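The Cubes

1

Hildegard Eichhorn had the key, which was more than Janssen had. He stood on the step with his coat open and his list in his hand, already reading.

"Kitchen first," he said. "Then the back room. Van's at two."

"It's always the back room you leave."

He didn't answer. Went in ahead of her.

October, and the house cold right through. Their mother's coats still on the hooks. Volker took them down by the armful, no looking in pockets. Hildegard looked in pockets. A tram ticket, a peppermint, a button that matched nothing. She put the button in her own coat and felt like a thief.

2

Kitchen done by eleven. Plates in newspaper, cups in towels, the good knife wrapped in a tea towel and then lost, because they had packed the tea towels. Volker swore at a box. She made tea in the only pan left out and they drank it standing up.

"Do you remember the game," she said.

"What game."

"With the cubes. The pink and the green."

He did remember, she could see it. He got very busy with the tape.

Pink was hers, green was his. You moved one, then the other moved one, and you were not aloud to speak. That was all of it. No winning. Their father had made it up one wet week in Kukitz to get some quiet, and it had gone on for years -- at breakfast, through measles, the whole winter their parents weren't talking either.

3

The back room. White table, scuffed, the one thing neither of them had put on a list. She found the cubes in a biscuit tin behind the curtain and set them out before he could say anything about the van.

Two pink. Two green. One of her pinks well forward, near the edge where she used to sit, and a green of his just behind it, turned cornerwise. He always turned them cornerwise. It used to drive her mad.
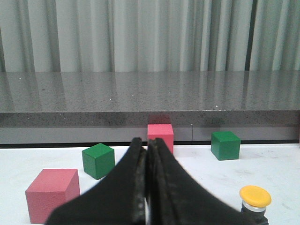 4

He looked for a long time. Outside somebody was sounding a horn, the van probaly, early.

Then he put down the list, pulled up a box to sit on, and moved a green.

She took her coat off.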